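News > Motoring > Classic cars

Ovthorpe classic car show to move to larger site after record entry

The Ovthorpe classic car show will leave the market square this summer and move to the old airfield at Kirkaler, after the number of cars entered passed what the square can hold.

Organisers said 53 cars had been accepted by the end of March, against space for 45 in the square. Entries stay open until the end of May, and the new site has room for all of them as well as for visitors' parking, which has been a sore point in the town for years.

Eftychia Manolakis, the show secretary, said the decision was made at a meeting last month after the fire service asked for wider gaps between rows.

"We could have turned people away or we could have found a bigger field," she said. "The square is lovely to look at but you can't open both doors on a Granada without hitting the car next to it. I know some people will miss being able to walk out of the bakery and straight into the show."

The airfield is 2 miles from the town centre, on the Sarnovside road. A bus will run from outside the library every half hour from 9.30am, with the last one back at 5.15pm. The fare had not been set when this item was written.

Cars will be parked by decade this year, where in the past they were put in order of arrival. Those built before 1960 will go on the concrete nearest the gate, with the 1960s and 1970s along the old taxiway. Anything from the 1980s and early 1990s will be on the grass behind. Owners have been asked to bring a drip tray whichever surface they are on.

Among the early entries is a 1972 Triumph Stag belonging to Wissam Sayegh, who bought it as a shell and has had it back on the road since the autumn. The car came with no seats, no hood and a boot full of parts from at least one other Stag.

"It took 19 months, and a good four of those were spent on the wiring," he said. "Someone before me had joined everything with household tape. I kept the original engine. People told me to put a Rover unit in it, but I wanted to hear it the way it was meant to sound."

Mr Sayegh had the body painted in its first colour, a dark red, at the Sleiman workshop in Kirkaler. He trimmed the seats himself on a borrowed sewing machine and says he would not do it again.

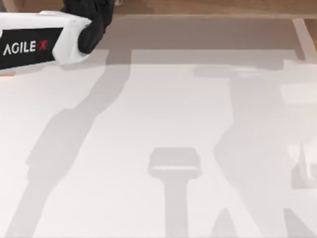 The Stag will stand with two other Triumphs, a Dolomite Sprint and a Herald convertible. The Herald has been in one family from new and was last shown in Ovthorpe in 1998.

Munther Saliba will bring a Ford Capri 2.8 Injection in silver, along with the original bill of sale and every MOT certificate the car has been given. He has turned down several offers for it, most of them made at petrol stations.

"I use it," he said. "It goes to the shops and it has been to Scotland and back. A car like that gets worse if you leave it under a sheet."

There will be no judging by experts this year. Visitors will be given a voting slip at the gate and can choose one car, with the boxes emptied at 3pm and the cup handed over half an hour later. Last year's three judges could not agree, and the final choice between a Jaguar Mark 2 and a Morris Minor van was settled well after most people had gone home.

An autojumble will be held in the larger of the two hangars. Traders can set up from 7am and must have their vans off the apron by 9am. Mrs Manolakis said pitches were going more slowly than places for cars, and that she would like to hear from anyone selling tools, manuals or trim. Food stalls are fully booked.

The move also means that engines can be run during the day, something that was not allowed in the square. Owners who want to take part will be called up to a roped area beside the control tower at noon and again at 2pm. Ear defenders will be on hand for children.

Gates open to the public at 10am. Adults pay at the gate, under-12s go in free, and dogs are welcome on leads – though not in the autojumble hangar. Entry forms for cars are at the library and the Sleiman workshop. A photograph of the car should be sent with the form.

Comments (3)

Jihad Yammine
Glad about the move. I was stuck in the corner by the bank last year with a Rover P6 and couldn't get out until everybody else had left. Is the taxiway still full of potholes by the far end? My car sits quite low at the back.

Jad Ghanem
They filled most of them before the cycling event. Keep left past the windsock and you will be fine. Good luck with the Stag, Wissam, I've seen it on the Sarnovside road and it sounds superb.

oldfordman
Pity about the square. Half the fun was the pub. Will bring the Cortina anyway if the gearbox is back in.

Related items

Kirkaler road to close overnight for resurfacing
Finding a hood for a 1970s convertible
Ovthorpe garage marks its last MOT
Letters: why I sold my MGB
Spring autojumble dates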